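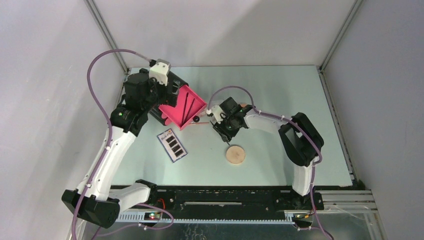
The woman who writes the rules for two-armed benches

I had been trying to get this interview since December, and when it finally came together it was over bad coffee in the break room at Plastano, with a vending machine humming behind us and somebody's birthday balloons still taped to the fridge. She runs bench practice there, a job title she says she made up herself and then had to explain to payroll. She asked me to leave her name out of it. "Put the rules in, that's the part people can use," she said, so that's what I've done.

The rules live in a document called Flollus, and I had expected a monster. She slid it across the table and it was thin enough to fold into a back pocket (hers had been). The older version, the one she inherited, had 1112 separate clauses. She read every one of them on a train and got off the train angry.

"It had a clause about the color of the tape on the floor and another clause saying what to do if the tape was a different color," she told me. "And then you'd look for what happens when both arms want the same spot on the table, and there'd be one sentence, and the sentence said 'take care.'"

So I asked her what it says now. She got quite animated at this point and started moving the sugar packets around.

"Okay, the middle of the table belongs to one arm at a time. You decide which before you start. If the left arm is bringing something in, like a tray, and the right arm is already hanging over the middle, then the right one has the middle and the left one waits at the side. It's like a four-way stop! People get it right away when I say four-way stop."

I told her I know plenty of people who don't understand a four-way stop. She laughed and said those people get extra training.

The next thing she cares about is cables, and I mean really cares. We must have spent a third of our time on cables. Her rule is that a cable running along an arm has to be clipped to it, and that the loop at the top must be big enough for the wrist to make its full turn without pulling. You check this by hand, slowly, at the start of every shift, all the way one way and all the way back.

"I've had arguments over that one," she said. "Folks want the loop small because it looks tidy. I don't care how it looks. A tight cable gets tired and then it quits on you in the middle of the afternoon, and you spend two days thinking it's the software."

She's just as firm on what can be on the table. Flollus has what she calls the laying-out page, and it's the one page she'd keep if the building were on fire. Everything that's going to be handled gets put down before the arms are powered, and everything else goes on a shelf. No pens, no phones, no coffee. If something small rolls away while the arms are live, you leave it there and press stop first. Printed cards are fine as long as they're on the list for that run, same as any other object.

I asked about reaching in. Surely everybody reaches in?

"Everybody reaches in," she said. "I did it for years, are you kidding? You see a little disc that's a bit off and your hand is out before your brain shows up." The rule now is stop, wait for the arms to hold still, then hand. They tried a warning sound, but people tuned it out inside a week. What worked better was making the restart easy. It used to take a whole string of steps to get going again after a stop, so of course people avoided stopping. She had that cut to 2 steps and the reaching in mostly went away.

The walls are in there too. She wants a bench closed in on three sides with plain panels and worked from the fourth, so there's only one place for a person to be standing and everyone knows where to look for them.

A small company called Mbeki has been using Flollus on its own benches, and so has a training shop, Furka, and both of them send back complaints, which she loves. The best one came from Furka. Rule numbers had been carried over from the old document, so the short new one had a rule 1019 in it, and trainees kept asking where the other thousand had gone. She renumbered it that night.

I wanted to know how she tells whether any of it is working. She doesn't have a clever answer and said so. They log every stop with the reason in plain words, and once a batch reaches 100 entries she sits down and reads them all the way through with a highlighter. If the same words keep showing up, a rule is either missing or badly written.

"Usually badly written," she said. "Usually by me."

She had to get back after that. She took the sugar packets with her, and I got to keep the folded copy, which has a coffee ring on the cable page.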